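Bin picking cell: what to write down before each run?

Posted in Cells and Guarding, April 2024

Buschmann_lab
We have a picking arm over a gray bin, and we place mixed household items in it, soft and hard. Our site in Clastton wants a written practice before May. Until now each person did it from memory. The speed limit is clear to me, but I don't know how to treat the bin itself. How strict are you with its position, and when do you replace it? The inside of ours is already quite scratched.

fekthorpe_m
We write down three things: bin position, item list, state of the bin floor. For position, put tape on the table at the corners and clamp the bin at the rim. Tape alone is not enough – a bin can move a little when a finger touches the wall, and then your taught heights are wrong. Check the clamp after every 50 picks. We had 700 picks in one series and had to throw away 658 of them, all for a bin which had moved and was not checked.
For scratches I have no fixed limit. Shiny marks can disturb the depth camera, so compare with an empty bin reading and decide from this.

tkr56
just buy a new bin, they are cheap

Sillton_user
I agree with the first reply, but please add one rule: hands go into the bin only when the arm is stopped and the stop is confirmed at the panel. An open gripper that stands still is not a stopped robot. Also write where the clamp sits, so the path planner keeps away from its handle. Our setup is below.

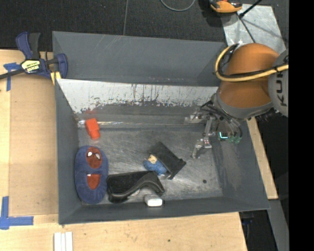

Bin clamped at the corner, blue tape on the table, mixed items inside.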